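Two-Armed Bench Robot Takes Shape at Callmont Shared Workshop

Members of the Callmont shared workshop have put together a two-armed robot bench that anyone with a workshop key can sign up to use, starting in April 2022.

The build was led by Sumaiya Gazi, a member who repairs sewing machines for a living and had worked on single-arm kits at home before this. She drew up the plan in October and brought it to the monthly meeting, where members agreed to give up a corner that had been used for storing sheet goods.

The arms are mounted at the front of a square table and face into a space closed in by plain, light-colored panels on three sides. Gazi said the panels went up last, after people working at the next bench complained that they kept looking over every time something moved.
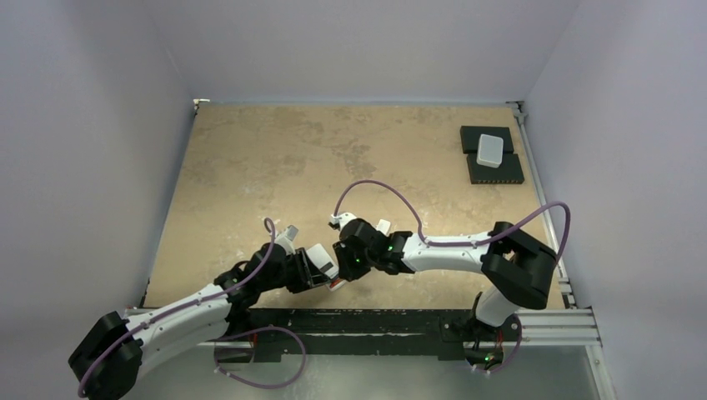 Each arm is run by its own controller, and the two share one power switch on the wall. The parts bill for the enclosure, including panels and fasteners, came to $249. The arms were paid for separately out of the workshop's equipment fund and arrived as kits. Six members worked on the assembly over the winter, mostly in the evenings.

Cable routing took longer than the group expected. The first layout ran the cables tight against the links, and the connectors pulled loose when an elbow folded all the way in. The cables now have slack, and the group checks the connectors before each session.

The software is a modified version of a package called Clakent, which one of the members wrote for a pen plotter and later extended to handle more joints. It lets a user move an arm by hand, save the positions and play them back at a chosen speed. Playback with both arms is limited to a slow setting for now. Gazi said the limit will stay until the program can reliably stop one arm when the other gets too close.

"Two arms in a small box will find each other sooner or later," she said. "We would like that to happen slowly."

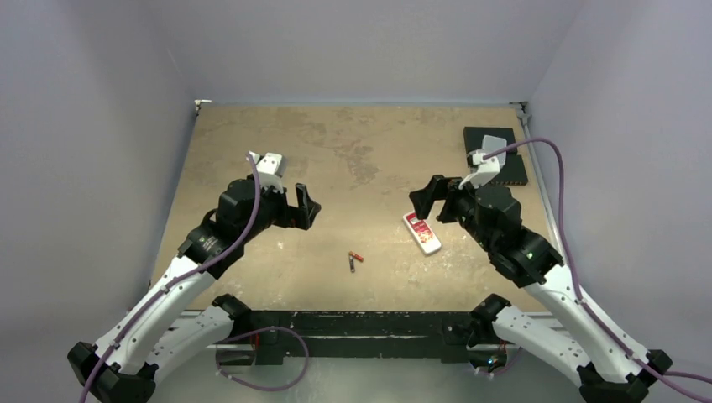 Small household items have been the main test pieces. The long-term goal is a routine in which one arm steadies an object and the other works on it, such as holding a case still and putting batteries in. Gazi said flat items are the hardest to pick up, and that the group is still trying different finger shapes. A set printed to a design known in the workshop as the Howlader grip has done best on boxes and worst on anything thin.

The tabletop was reused from an older project and will not be replaced this year. Members had asked for a smoother surface, but the money is going to spare motors first.

Sessions can be booked in blocks of 2 hours, and new users need to complete a short safety briefing before running the arms on their own. The next briefing has room for 10 people. The sign-up sheet is on the Veltex page of the members' site, under the name the group has given the bench. Wiring notes and the saved positions for the first pick-up routine are posted there too.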